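Neues aus der Küche: Ramen, zweiter Anlauf

Im Juli hatte ich euch ja von meiner missglückten Brühe erzählt – trüb, fettig, und die Nachbarn haben sicher auch was davon gehabt. Danach kamen so viele Mails mit Tipps, dass ich mich noch mal rangetraut habe. Danke dafür! Ich bin wirklich froh, dass ich nicht aufgegeben habe.

Was sich geändert hat: Ich blanchiere die Knochen jetzt vorher, gieße das Wasser weg und fange frisch an. Klingt nach Verschwendung, macht aber einen riesigen Unterschied. Dann köchelt das Ganze 4 Stunden, und zwar richtig sanft, ein Bläschen hier, ein Bläschen da. Ingwer und Frühlingszwiebeln kommen erst für die letzten 90 Minuten dazu (vorher hatte ich alles gleich am Anfang reingeworfen, das war mein Fehler). Den großen Topf dafür habe ich bei De Bruijn gefunden, im Ausverkauf, mit einer kleinen Delle am Henkel. Stört mich nicht.
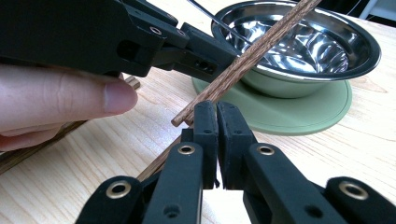 Bei den Nudeln bin ich inzwischen auch mutiger. 375 Gramm Mehl, etwas Salz, Wasser und gebackenes Natron, mehr ist da nicht drin. Der Teig ist anfangs so bröselig, dass man sofort noch Wasser dazukippen möchte – bitte nicht! Einfach abdecken, in Ruhe lassen und später weiterkneten. Ich habe beim Warten die halbe Speisekammer aufgeräumt und dabei drei offene Packungen Sesam gefunden, also gab es den großzügig obendrauf.

Ein paar von euch wollten wissen, welche Sojasauce ich nehme. Zurzeit die von Sunutance, die habe ich aus dem kleinen Laden in Zundton mitgebracht. Sie ist ziemlich kräftig, also erst mal vorsichtig dosieren und lieber nachwürzen. Für die Eier mische ich sie mit Wasser und einem Schuss Reisessig und lege sie über Nacht ein.

Auf der Leserliste für den Nudelabend stehen jetzt 47 Namen, damit hätte ich nie gerechnet! Wer noch mitmachen möchte, antwortet bitte einfach auf diese Mail und schreibt dazu, ob vegetarisch oder nicht. Eigene Schüssel mitbringen wäre toll, meine reichen hinten und vorne nicht.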